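4.2 Head cameras on the shelf task

So, cameras. We had the two grippers sorted by this point (Section 4.1), and I figured the camera comparison would be the quick part of the project. It ate most of June.

The question was simple enough. If you want a policy that picks small cans out of a crowded store shelf, and you want to learn it from people doing the same job with their bare hands, which head camera should you put the money into? We tried 2 of them. The Pristanora is the cheap one, with a wide lens and a rolling shutter, and the Potenum is narrower, sharper and a good bit heavier on the neck (my neck can vouch for that one). Both fed the same controller, and both were run on the same shelves at the Drokville store, with the same mounting height and the same tilt. We kept 1499 clips after throwing out the ones with dropped frames.

Shelves are a nasty place for a camera, and I mean that fondly. You get shiny lids, clear plastic strips over the price labels, ceiling lights bouncing off all of it, and then the goods themselves, which are packed so tight that one can hides most of the next. Figure 3 gives you a feel for how it looks at the moment of the grasp. The right hand has a yellow can around its lower front, the left is spread over the tops of its neighbors, and red, green and yellow cans with the same kind of cartoon boy on them run back into a dark recess. For a hand tracker, fingers over lids are the hard bit. For an object detector, it's the color mix at the back.

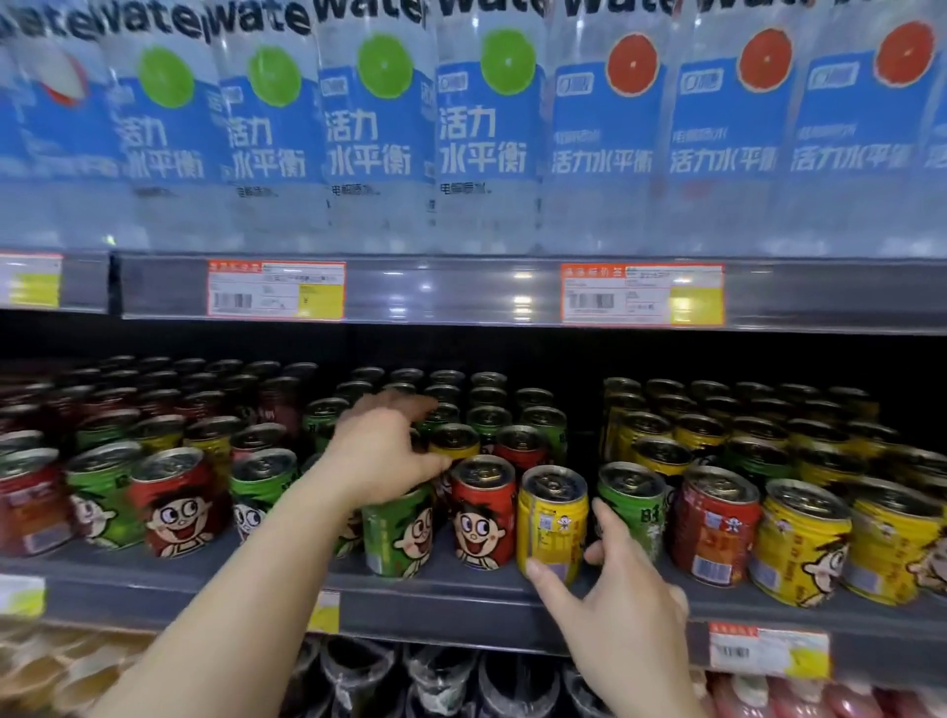

Figure 3. Two-handed grasp on the middle shelf, head view. Bottled water on the shelf above, milk drink cans in the recess.

Fiore, reading a draft of this section, objected that a head view is the wrong place to settle the matter at all, and that a wrist camera would see the contact between finger and can far better than either of our two. Why not drop the head camera, Fiore asked, and spend the whole budget at the wrist?

It's a fair hit, and we did go back and try it. With a small camera on the wrist of the arm, contact was lovely to look at, but the arm lost track of the row it was supposed to be working on whenever it backed out of the recess. It would come in again one can over and happily grab the wrong color. Putting the head view back fixed most of that. I'd love to run wrist and head together for the full set, and I think Fiore is right that it would win, but our controller choked on the extra stream and I ran out of patience before I ran out of ideas.

Back to the main comparison, then. On the held-out set of 721 clips, the policy trained on Potenum footage picked the requested can more often, mainly in the back rows where the Pristanora picture goes muddy. In the front row I couldn't separate them. The Pristanora did better on one thing I hadn't expected to care about, which was keeping both hands in view. The narrow lens kept losing the left hand whenever the wearer looked up at the next shelf, and a policy that can't see the supporting hand tends to drag the neighboring cans along with the target. We logged 29 of those drags with the Potenum and far fewer with the wide lens.

If you're setting up something similar, I'd start with the wide one and light the recess. A little strip light under the upper shelf edge gave us back a good part of what the sharper sensor was buying, and it weighs nothing on your head! We didn't get to repeat the whole comparison with the light in place, so take that as a hunch from the person wearing the rig. The gripper results in the next section all use the Pristanora with the light switched off, so that they line up with the earlier runs.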